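Cart (0)
Shop / Bathroom / Mats and Linens
Kimaro Bath Mat — Rarnodico range

In stock, ships Monday to Thursday

Thick cotton loop mat for beside the tub or in front of the vanity. Woven for us by Zamen, same mill as the towels. Heavier than our old mat, which a lot of you asked for. Sits flat after a wash if you pull the corners out while its damp.

Colours: Oat, Slate, Moss. Plum sold out — more in March.

Goes nicely with darker walls, Oat especially. Maroon, navy, deep green. Slate hides marks better if you've got kids or a dog.

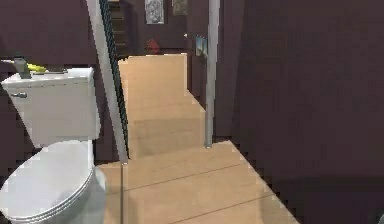
Two sizes. The small one is the one most people want, the long one is for double vanities or a galley style bathroom. Measure first please, we can't take back washed mats. Check the door clears it too, the pile is fairly tall and a low door will catch.

Details
100% cotton, no latex backing
Hemmed both ends, hanging loop on one corner
Machine wash warm, up to 30 times before the colour softens much (Slate a bit sooner)
Tumble dry low or line dry
No fabric softener, it wrecks the absorbency
No bleach

No backing means it can go in the dryer but it also means it can slide on tile. Get the Ukus underlay if your floor is smooth. Cut it 13 mm in from the edge all round so it doesn't show. Ordinary scissors are fine.

Lint: yes, first two washes. Wash it alone or with old towels. Clean the filter after.

Shipping
Flat rate $13, free on orders over $300. Mats go out rolled, not folded, so the parcel is longer then you'd expect and may not fit a community mailbox. Leave us a note at checkout if you'd rather pick up at the depot. Underlay ships in the same box.

Returns within 29 days, unwashed, tag on. Return postage is yours unless we sent the wrong colour. Email before you send anything back — parcels with no order number sit on the shelf for ages.
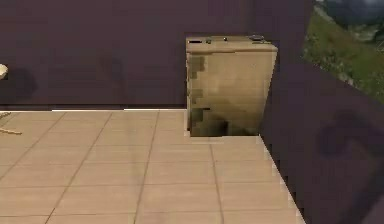

Reviews

Joyce Mwaipopo — August 8, 2022
Bought the long one in Moss. Colour is a touch greyer than on my screen but I like it. Very soft underfoot. Took forever to dry on the line in the basement, so plan for that. Would buy the small one too for the ensuite.

You may also like
Kimaro hand towel, pair
Ukus underlay, by the metre
Rarnodico laundry bag, large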